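Clothes smell musty after a few weeks in the wardrobe, even when washed
Asked by Kadir Duman in Home and Laundry
Viewed 484 times, 3 answers

We moved to a ground floor flat in Flonness in October. Since then anything that stays in the bedroom wardrobe for more than a couple of weeks comes out smelling of old cellar. Shirts I wear every week are fine. Jackets, spare bedding and sports tops are the worst. I have washed the lot twice, once with ordinary powder and once with the Janjua stuff for sportswear, and the smell comes back both times. I can't see any mould on the clothes or on the wardrobe itself. We dry washing on an airer in the hall. What should I try next, before I spend money on a dehumidifier?

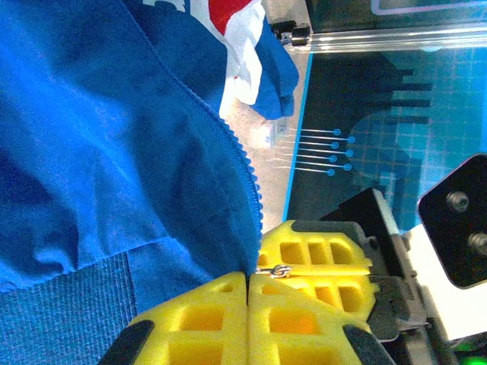
Is the wardrobe standing against an outside wall?

It's on the outside wall, the one facing the car park, with the back pushed right up to the skirting board. The other walls have the door, the radiator and the bed.

Answer 1 (accepted)
Nicanor Benítez

The wall is your problem. Cold wall, no air behind the wardrobe, damp air from the airer gets in there and sits. Pull it out by a hand's width and look at the back panel with a torch. If there are grey or black spots, wipe them down and let the panel dry for a few days with the doors open before anything goes back in.

Then buy a cheap humidity meter. Mine is a Stosico and it lives on the wardrobe shelf. If it's over 65 most of the day you will keep getting the smell whatever you wash with. Move the airer to a room with a window you can open and shut the door on it.

Don't fill the rail. I took 17 things out of ours and it made more difference than any of the sachets I tried.

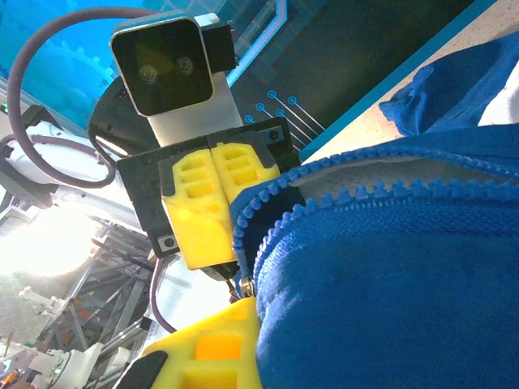
Spare bedding and out of season clothes are better off out of that wardrobe altogether until you have sorted the wall. Make sure they are bone dry first. I give them a full day on the airer after they already feel dry, because seams and waistbands hold water longer than the flat parts. Don't use sealed plastic unless you are certain, as any damp you put in stays in. A zipped fabric bag like the blue one is what I would go for. If the slider is metal, as it is there, run it up and down now and then and check it for rust spots, since those will mark a pale sheet. Put the bags on top of a cupboard on an inside wall and leave a gap between them.

Answer 2
moth_hater_25

White vinegar in the softener drawer. Works every time for me. Also your washing machine probably stinks, do a hot empty wash and clean the rubber seal.

Kadir Duman replied: Did the machine on Monday, the seal was disgusting. Haven't tried the vinegar yet.

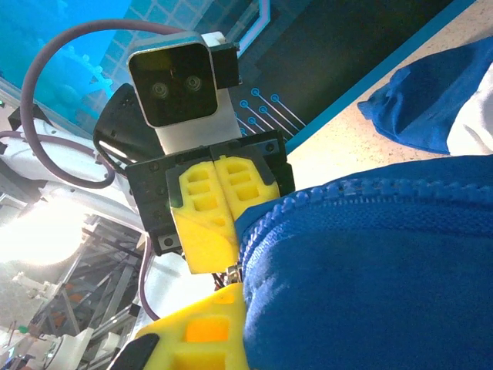 Yellow fingers pressed together, with the camera above.

Answer 3
Inero Laundry Help

Agree with the first answer about the wall. One thing to add if you rent: tell the landlord in writing and include your meter readings, morning and evening. A week of them is enough to start with. Check the outside too, for a blocked gutter or soil piled up against the brickwork, and take a note of what you find.

On the dehumidifier, borrow one if you can before buying. Run it in the bedroom with the door and window shut and the wardrobe doors open. If the tank is filling every day you know where you stand.

Kadir Duman replied: Pulled the wardrobe out. Spots all along the bottom of the back panel. Meter ordered.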